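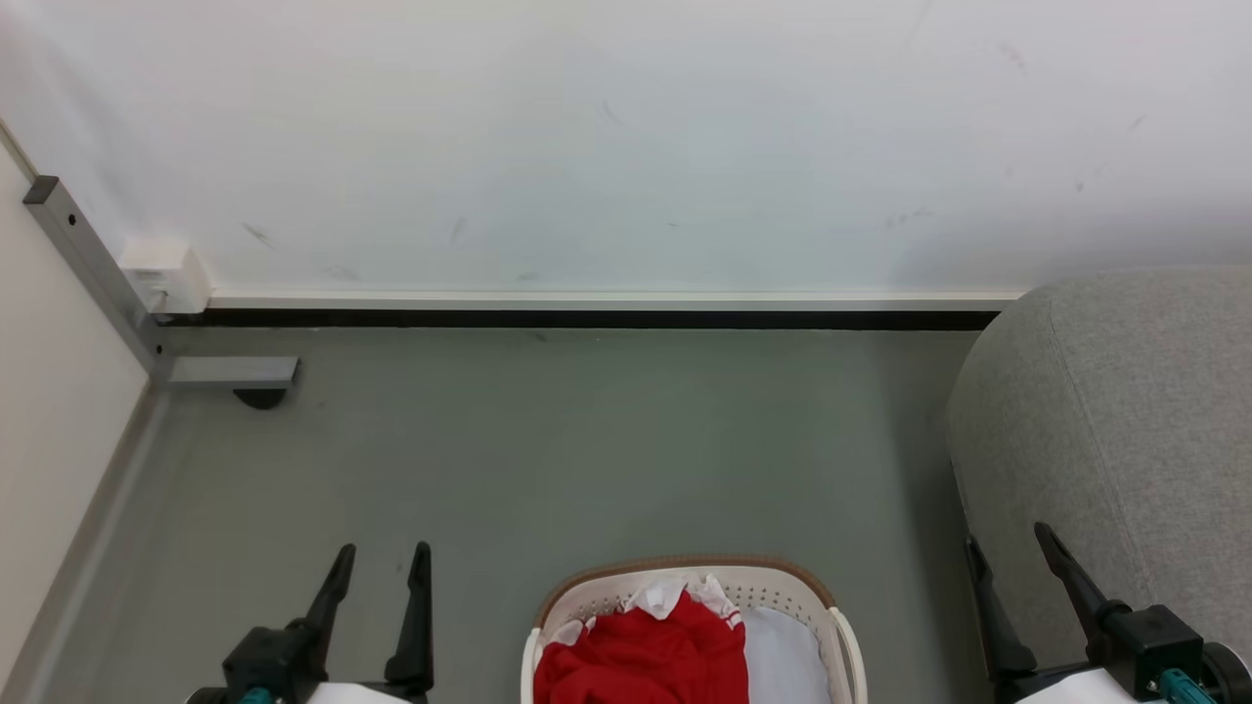 Head cam, both grippers up, basket between them. Start pose for the laundry set.

Sondora gripper comparison – laundry set

README, rough. Will clean up when the Caltgate batch is merged.

What's in it

400 episodes, two-arm, clothes out of a basket and onto a table or back in. Same arms for everything, only the fingers change. Two finger types:

aerts – stiff black fingers, stock pads
zandley – softer tip, slightly wider, more grip on thin cloth but slow to let go

Finger type is in meta.json under "finger". Don't go by folder name, a few of the early folders were named before we swapped and I never fixed them.

Cameras

Head cam plus one on each wrist. Head cam is the one to trust for timing. Left wrist lags it by 4 frames in the first batch, fixed after that. Sync offset is in the meta file, apply it yourself, the loader does not do it.

Head cam exposure is locked. White walls made auto exposure hunt every time an arm came up, so Deepak Nishad turned it off. If you retrain on older clips you will see the brightness jump, drop those or normalize.

Layout

episodes/ one folder each, video + joint states + meta.json
splits/ train and test lists, plain text
failed/ 2,606 short grasp clips, one attempt each, cut from the practice runs
tools/ loader, viewer, the script that makes the splits

failed/ is not in train or test. People keep adding it by accident becuase the loader picks up anything under root. Pass --root episodes.

Labels

Done by hand by Balakrishnan Bhat, second pass by me on the ones he flagged. "grasp_ok" means the cloth cleared the basket rim and stayed in the fingers until the arm stopped. Dragged a second item along = still ok, but "extra" is set to 1. Slipped and regrabbed = two attempts, check "attempt".

Gripper width is in raw counts, 0 is closed and 4,000 is full open. Not mm. Left and right read slightly different at closed so threshold per side.

Known problems

– basket slides when the fingers hit the rim, mostly aerts. Not labeled
– white cloth against white basket, segmentation is bad. Masks for those are a best guess
– zandley right finger was replaced partway through, look for "finger_rev" in meta
– wrist force values are noise below a light touch, ignore them
– some episodes end before the arms are home. Fine for grasping, not for full task trainng

Not done yet

Towels. Socks (too easy to lose between the fingers, need a new pad). Controller comparison is a separate repo, do not mix the two, the rates are different.

Changes

September: resplit so no garment is in both train and test. Old scores don't compare.
Before that: see the commit log.

Questions go to Deepak for cameras, Balakrishnan for labels, me for the rest.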